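Our youth club has owned the Telow pop-up goal set for one full season now, and I promised the newsletter I'd write it up once the kids had done their worst. We bought it with the last of a small community grant, so I felt a bit of pressure to pick well. (I also felt a bit of pressure because Chie Hoshino, who runs the younger group with me, wanted to spend the money on a ping pong table. She still brings it up.)

First, what you get. There are two folding goals, a carry bag with a shoulder strap, 8 ground stakes and a pump for the ball. The ball is fine. The pump is not fine, and ours gave up in February, but everybody in the building seems to have a pump in their trunk so we never replaced it.

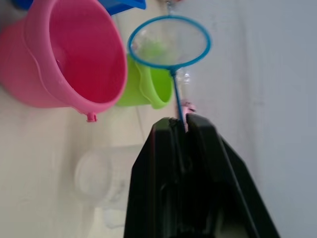 Kodville Youth Club News, Issue 8

I had my doubts about the frame. The last set we owned was a Zonier, and it was one of those tents-on-a-spring affairs that opens in a second and then takes two adults and a lot of muttering to get back in the bag. The Telow folds at the corners with a click joint, and it stays put once it's up. My first try took forever, mostly because I had one side on backwards, but now I can have both goals standing before the kids have finished arguing over teams. The teenagers can do it too, and they've turned it into a race, which I pretend not to encourage.

Indoors is where it really shines. The feet are rubber and wide, and they grip our gym floor so well that the goal hardly moves even when one of the big kids blasts a shot from three steps away. We play four a side after homework time, and on the nights when there are too many of them we turn one goal around and run two little games off the same set. I love that! You can't do it with the heavy steel ones in the storage room, and I can't lift those anyway.

Outdoors is more of a mixed bag. On the field behind the club the ground is hard as a parking lot by the end of summer, and the stakes that come with the set are skinny little things. I bent 2 of them on the first evening.

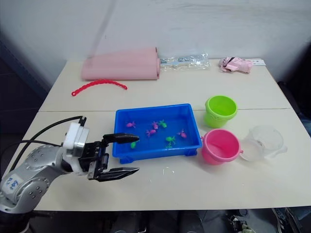
So I went and bought thicker ones from the camping aisle, and those have been great. If your field is soft you may be perfectly happy with what's in the bag. Wind is the other thing. On a breezy night an unstaked goal will go for a walk all by itself, and I have chased one across the grass in front of a whole row of parents. Stake them every time, even if you're only out there for a quick kickabout.

Now the net, which is the part I'd send back if I could. It attaches with hook and loop straps, and the straps along the bottom come loose when kids dive on them. Ours dive on them constantly. By midseason the left corner had a gap big enough for the ball to roll out the back, and we had several very loud discussions about whether something was a goal or not. Masanobu Sakamoto, one of our dads, fixed it with zip ties in about the time it took me to find my glasses. It's been solid ever since, but then you can't take the net off to wash it, and boy does it need washing.

The bag deserves a mention because it's better than it has to be. Thick fabric, a zipper that goes all the way around, and a pocket for the stakes. I can carry the whole thing on one shoulder from the storage room to the field with a water jug in the other hand. I've dragged it over gravel and through puddles and the bottom hasn't worn through yet.

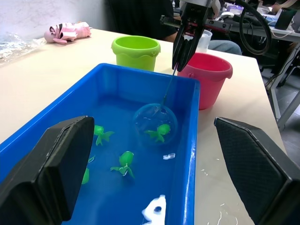 How it compares with the Yagi

A club across town let us borrow their Yagi set for a tournament, so I got to use them side by side for an afternoon. The Yagi is heavier and feels more like a real goal, and the net is far better, all clips and no straps. It also costs a good deal more and it barely fit in my car with the back seats down. For teenagers who take their soccer seriously I'd pick the Yagi. For a mixed bunch like ours, where half of them want to play and the other half want to sit in the goal and chat, the Telow is plenty. 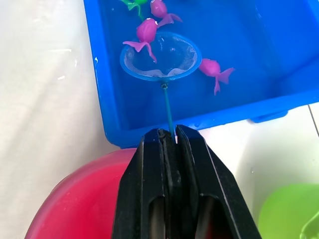
Would I buy it again?

Yes, with a pack of zip ties and some decent stakes in the same order. I'd give it 3 and a half stars out of five, and it would be over four if they sorted out those straps. If your group wants to try the set before spending grant money on one, come by the gym any evening after homework time and ask for me. Bring sneakers, you'll end up in goal.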